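Folding cell, left arm drifts after warm up

khalil_ah
Anyone else running the two arm folding setup? Left gripper closes a bit low on the hem after an hour or so. Swapped fingers in April, re-zeroed the wrist, 800 cycles since. Same again. Wrist cam at the fold:
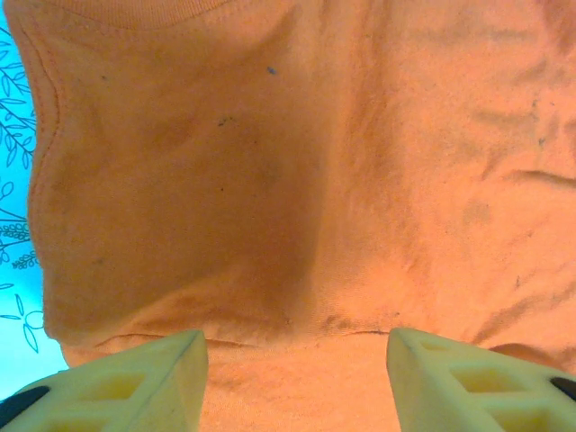 Ghanem: check the bracket bolts on the rail before you touch the zero again. Mine had crept.

tredo7
Disagree, its the cable. Too tight a loop and it drags on the wrist.

khalil_ah
Bolts were fine, did them at 7 this morning. Cable maybe. Both arms, from the front:

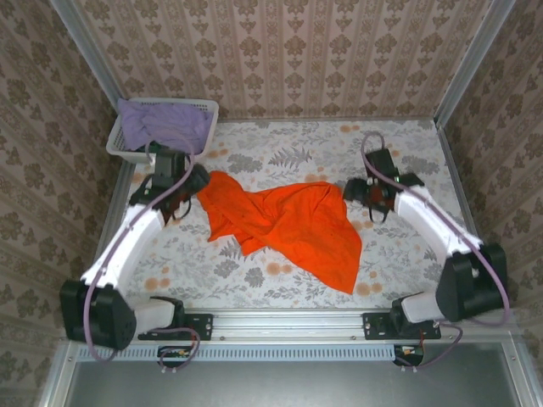 Left and right arms on the front rail, T-shirt on the mat

Ghanem
Still say bolts. Mark them with paint pen and look agian after 1000 cycles.

khalil_ah
ok will do both, cable first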